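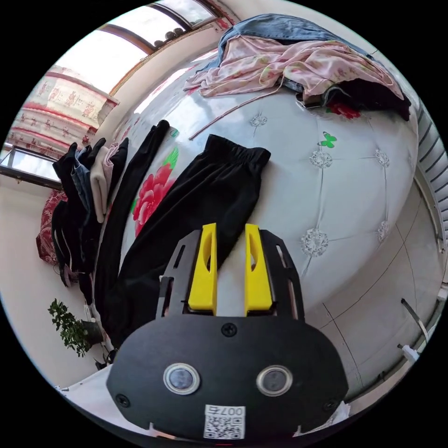 # desent-seg

Garment masks + grasp point proposals for clothes on a bed, from the fisheye on the hand-held gripper. Part of the Punau stack. Split out of `popescu-tools` in July, history didn't survive the move, sorry.

Status: works, rough. API will change.

## Install

```
pip install -e .
desent fetch-weights
```

Python 3.10. 3.11 probably fine, not tested.

## Run

```
desent run --in clips/ --out masks/ --stride 4
```

- `--stride` every Nth frame. 4 is plenty for slow hand motion
- `--undistort` off by default. model is trained on raw fisheye, leave it off
- `--tool-mask` on by default, blanks the housing and the yellow fingers. If you swap finger color edit `tool.yaml` or you'll get fingers labeled as clothing

## Data

1,174 clips, 200 held out for val. Split is by room. 444 have hand-checked masks, the rest are propagated and it shows on thin stuff like cords. 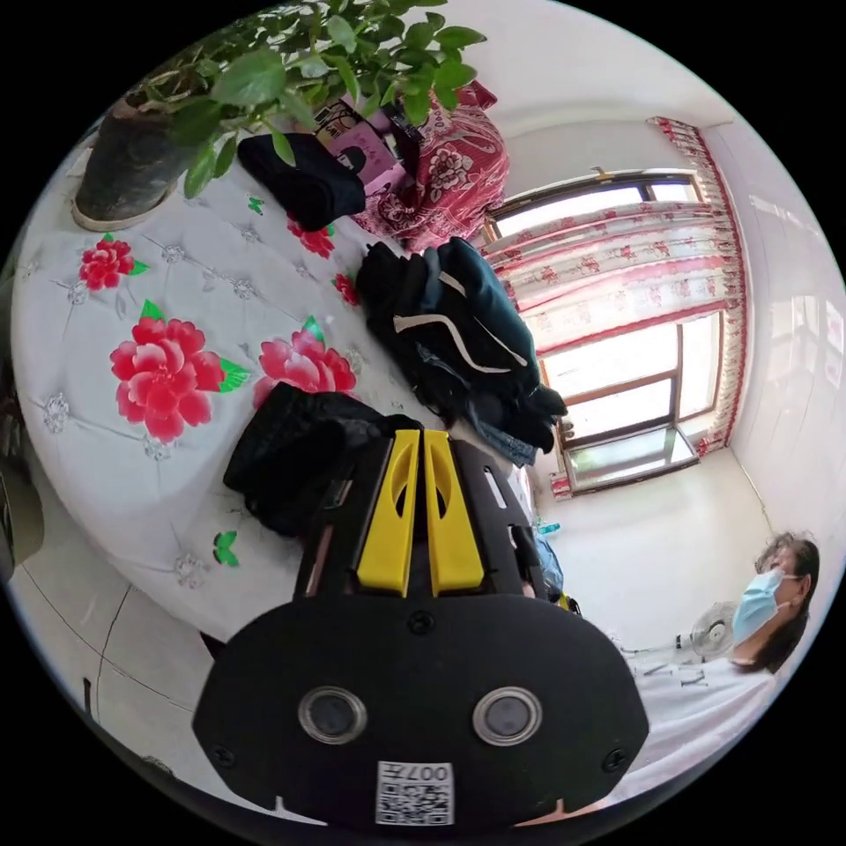
Printed bedspreads are the main failure. Big flowers get a mask of there own and then a grasp point lands on flat quilt. `--min-depth-edge` helps, costs recall on thin fabric. Black on black also bad: two dark garments touching = one blob, most of the time.

People in view go to `ignore`. Don't remap that class.

## TODO

- [ ] drawstring class?? currently merged with parent garment
- [ ] window glare, exposure jumps break tracking
- [ ] cap at 2,000 frames per clip is hardcoded, move to confg
- [ ] Devstead exporter is stale, use the json one

Questions: Nataša Leka, or open an issue. Attach the frame index pls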